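Notes for the Morgate talk, Feb 9, 2024
Keeping a village hall flower rota going through the winter

Good evening, everyone, and thank you for having me back. Wait for the chairs to settle. Say hello to Mared Humphreys if she's made it, as she drove me last time and wouldn't take a penny for petrol.

Start with January. I always think it's the hardest month for anyone who does flowers for a hall or a chapel. The holly has gone over, the garden is giving you nothing but a few snowdrops, and the shop ones are dear and sulk in a cold room. When I took over our rota there were 2 names left on it, and one of those was mine!
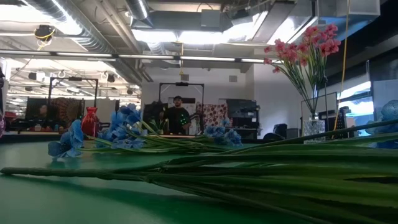
So I rang people. I didn't send a letter round, I sat down with a pot of tea and the old address book and rang them one at a time, and I'd say to anyone starting out, do the same. People will say yes to a voice. Lowri Jenkins said yes before I'd finished asking, and she has done every Easter for us from then on.

(Pause here. Ask who has a rota at the moment and how long their turns are. Let them chat.)

Now, money. We spent 1,780 pounds in our first full year, which made me go quite pale when I added it up, and most of it went on lilies that were brown by the weekend. These days we buy for the big occasions and make do with foliage in between – ivy, laurel, whatever somebody's hedge can spare.

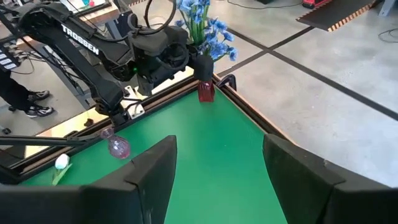
The other thing that helped was making the turns shorter. A whole month frightens people off, especially if they've got grandchildren to fetch or a bad hip. A fortnight is kinder, and swapping is allowed so long as you write it on the sheet by the kettle. Please do write it on the sheet. We had a very bare harvest supper one year, and I still hear about it.

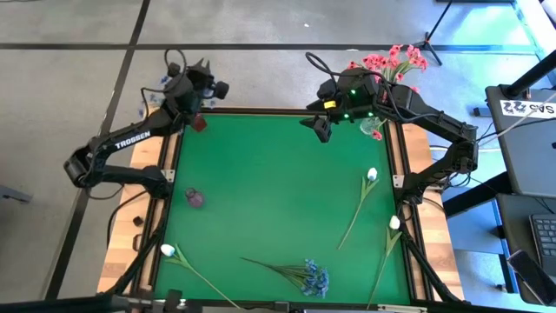

Tell the Hughes wedding story if there's time, but keep it short. Buckets in the porch, frost overnight, everybody in their coats stripping leaves.

Finish with the sign-up sheet, and mention that tea is at the back. Raffle tickets are with Lowri.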